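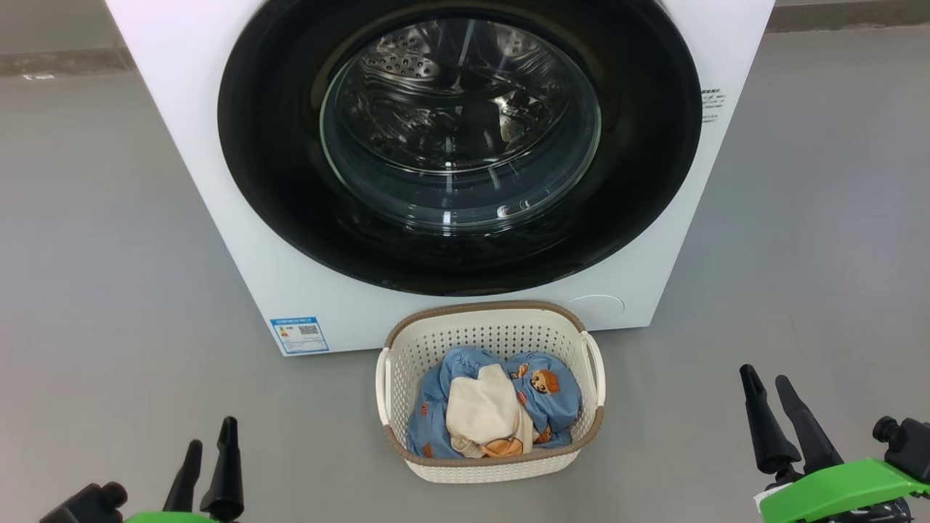 Karthik Weerasinghe's objection, raised after he read our first draft, was that a stop rule nobody can say out loud in one breath will not be kept by operators on a long shift. We agree with him, mostly. The rules in this section were cut down with that in mind.

Home Articles Issues Authors Search

4.2 Rules for loading tasks

Figure 3. Start state for the laundry loading task. Door shut, basket on the floor in front of the washer, both grippers open.

Every loading episode begins from the state in Figure 3. Grippers open and on either side of the basket, no contact with the rim or handles. If a finger is touching plastic at the start the episode is thrown out, not trimmed. We tried trimming in the pilot at Tarnon and the labels drifted.

Drum check comes first. The operator looks through the door glass and says "clear" before the arms move. Anything seen inside - a sock, a coin, anything - and the run does not start. Reflections off the metal make this harder than it sounds, so the check is repeated once the door is open.

Force. Grip force on fabric is capped at 25 N, and on the basket at 30 N. These are our own limits, set after bench tests with old clothes, and should not be read as safe values for contact with people. The door is pulled, never pried. A door that does not open on the second pull ends the episode.

People. No one reaches into the basket or the drum while the arms are powered. Pranab Biswas wanted an exception for freeing snagged cloth; we left it out. Power down, free the cloth, log it, start over. This cost us time in June but we would do the same again.

Logging. Of 1,000 episodes recorded at the Zuvness site, 200 were pulled for a second review by a person who had not run them. Reviewers marked the start state, the drum check and any stop call, nothing else. Disagreements went to Jagadeesh Joseph, and his decision was final. We did not measure how often reviewers agreed before discussion, wich is a gap.

Two points still open. The rules say nothing on wet loads, where cloth weight changes alot between items. And they assume a clear, level floor in front of the machine - a raised washer would need it's own start state. See Section 5.1 for the stop call wording.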